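## 4 Bettwäsche aufziehen und das Bett herrichten

Jetzt kommt der schönste Teil! Das Gestell steht, die Matratze hat ausgelüftet, und Ihr Skirenell-Bettset darf endlich dahin, wo es hingehört. Planen Sie beim ersten Mal 20 Minuten ein, beim zweiten Mal geht es schon viel flotter. Und suchen Sie sich ruhig bunte Sachen zusammen: Pink mit großen Blüten verträgt sich wunderbar mit einem braun-weißen Karo, auch wenn man das im Laden vielleicht nicht nebeneinander gelegt hätte.

### 4.1 Vorbereitung

1. Waschen Sie alle Bezüge vor dem ersten Gebrauch einmal auf links, bei geschlossenem Reißverschluss. Kräftige Farben wie Pink und Rot kommen beim ersten Mal in eine eigene Trommel.
2. Lassen Sie alles vollständig trocknen. Fühlen Sie an den Säumen und in den Ecken nach, dort hält sich Feuchtigkeit am längsten.
3. Räumen Sie das Bett komplett frei. Kissen, Kuscheltiere und Decken legen Sie auf einen Stuhl oder in einen sauberen Korb.
4. Schütteln Sie die Decke am offenen Fenster kräftig aus.

> **Achtung:** Verwenden Sie für bedruckte Stoffe keinen Weichspüler. Die Füllung des Modells Maltport (500 g) verklumpt davon, und die Farben werden mit der Zeit stumpf.

### 4.2 Decke und Karotuch auflegen

1. Breiten Sie die bezogene Decke mit der Druckseite nach oben aus. Beginnen Sie am Kopfende und ziehen Sie sie zum Fußende hin glatt.
2. Streichen Sie mit der flachen Hand von der Mitte nach außen. Große Motive zeigen jede Falte, dafür sieht es nachher auch richtig prächtig aus!
3. Fassen Sie das Karotuch an einer Falte, heben Sie es an und legen Sie es locker über die Decke. Ein Stück vom Blütendruck darf gern darunter hervorschauen.
4. Zupfen Sie die Kanten zurecht. Ganz gerade muss das Tuch nicht liegen, ein bisschen schräg wirkt es sogar gemütlicher. 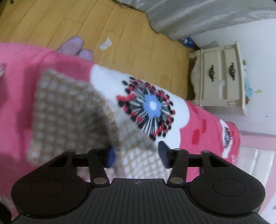
*Mahtab Nouri*

Beim Karo hilft ein kleiner Trick, den ich heiß und innig liebe: Suchen Sie sich eine der hellen Kästchenreihen aus und folgen Sie ihr mit den Augen von einem Ende zum anderen. Wo die Reihe einen Knick macht, liegt noch eine Falte im Stoff. Einmal sanft an beiden Seiten ziehen, fertig. Bei der Blüte geht das genauso, nur schauen Sie dort auf die Mitte mit ihren Strahlen. Verzieht sie sich zu einem Ei, spannt der Stoff irgendwo.

**Hinweis:** Das Tuch lässt sich auch doppelt gelegt als Fußwärmer nutzen. Falten Sie es dann längs zur Hälfte und legen Sie es quer über das untere Drittel des Betts. Im Winter möchte ich das nicht mehr missen.

### 4.3 Kuscheltiere und weiche Kissen

Weiche Teile mit verschiedenen Stoffen (Karo hier, glatte Fläche dort, dazu noch ein Streifenmuster) sind die Stars auf jedem Bett, und sie verdienen etwas Sorgfalt.

1. Schauen Sie die Nähte zwischen den Stoffteilen an, bevor Sie das Stück zurücklegen. Offene Stellen nähen Sie gleich mit kleinen Stichen zu.
2. Heben Sie das Stück am dicksten Teil an. Aufgesetzte Stoffteile, Zipfel und Bänder sind als Griff nicht gedacht.
3. Schütteln Sie es kurz durch, damit sich die Füllung verteilt, und klopfen Sie es von beiden Seiten in Form.
4. Setzen Sie die größten Stücke nach hinten, die kleinen davor. Eine pinke Decke als Hintergrund lässt Hellblau und Beige übrigens herrlich leuchten!
5. Lassen Sie zum Bettrand eine Handbreit frei, dann fällt nachts nichts herunter.

> **Vorsicht:** Ins Bett von Säuglingen gehören weder Kissen noch Decken oder Kuscheltiere. Abschnitt 4.3 gilt für die Betten größerer Kinder und Erwachsener.

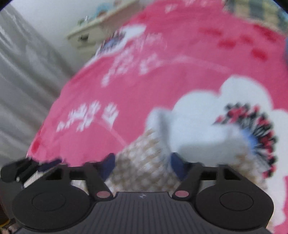
Flynn Sheehan: Bei uns hat Schritt 4 nie lange gehalten, die Kleinen lagen nach einer Nacht immer ganz unten unter der Decke. Wir setzen sie jetzt abends auf das Fensterbrett und holen sie morgens wieder aufs Bett. Dauert keine zwei Minuten, und das Kind macht begeistert mit.

Eine feine Lösung, die wir gern in diese Ausgabe übernommen haben! Wer ein Wandbord in Bettnähe hat, kann auch das nehmen. Achten Sie bei unserem Bord Figueiredo darauf, dass nur leichte, weiche Dinge über dem Kopfende liegen.

### 4.4 Pflege im Alltag

| Teil | Waschen | Trocknen |
|---|---|---|
| Deckenbezug | 40 °C, auf links | Leine oder Trockner, niedrige Stufe |
| Karotuch | 30 °C, Schonwäsche | liegend |
| Kuscheltiere, Zierkissen | 30 °C, im Wäschenetz | liegend, einmal wenden |
| Füllung Maltport | nach Etikett | Trockner, niedrige Stufe |

1. Schlagen Sie die Decke morgens zurück und lassen Sie das Bett eine halbe Stunde offen stehen.
2. Wechseln Sie die Bezüge alle zwei Wochen, im Sommer gern häufiger.
3. Entfernen Sie Fusseln mit einer weichen Bürste, immer in Strichrichtung.

**Hinweis:** Das Karotuch der Reihe Skirkholm misst nach der ersten Wäsche rund 117 cm in der Breite. Ein leichtes Einlaufen ist bei diesem Gewebe normal.

Ersatzbezüge und einzelne Karotücher bestellen Sie mit der Nummer auf dem Einnähetikett. Weiter mit Abschnitt 5, Vorhänge aufhängen.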